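Chapter 9
Whose song is it? Singers, family history and the record

Draft 9/5/22, page refs still to come

Start with a song, not a date. Pushpa Semwal's "Killville" runs 42 lines and has no chorus. Two voices, her own and her great-aunt's, the second one off an old cassette. Tape hiss left in. She sings in the language she spoke at home until school, then switches partway through a line. Listen before you read on. Then listen again with the words in front of you.

Most reviewers called it a protest song. Semwal didn't. "It's a letter," she told Ekene Ekwueme, whose interviews we lean on heavily in this chapter. Keep both labels in mind.

What we cover: how songwriters use family stories as source material, who gets credit, what happens when relatives disagree. Case studies are Semwal, the Jangate sessions (23 songs, most recorded in one February) and Gervasio Huenchumán's guitar pieces, which have no words at all and still got him into an argument with his cousins. Oluwaseun Anozie's essay on the Odukoya tapes is in the readings at the back. Read it before the section on credit, it's short.

Key terms: oral source, sampling, code-switching, arrangment, liner notes. Definitions in the margins as we go.

Before class, find a song somebody in your family knows by heart. Write down who taught it to them. Bring the words if you can get them, even if its only a verse.

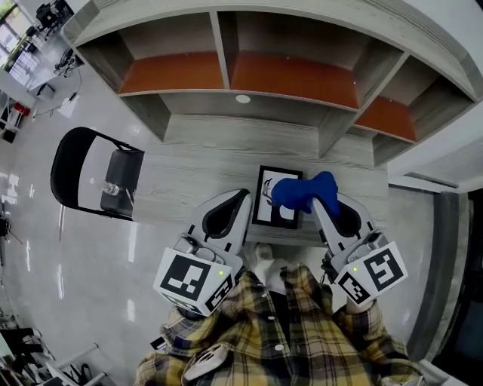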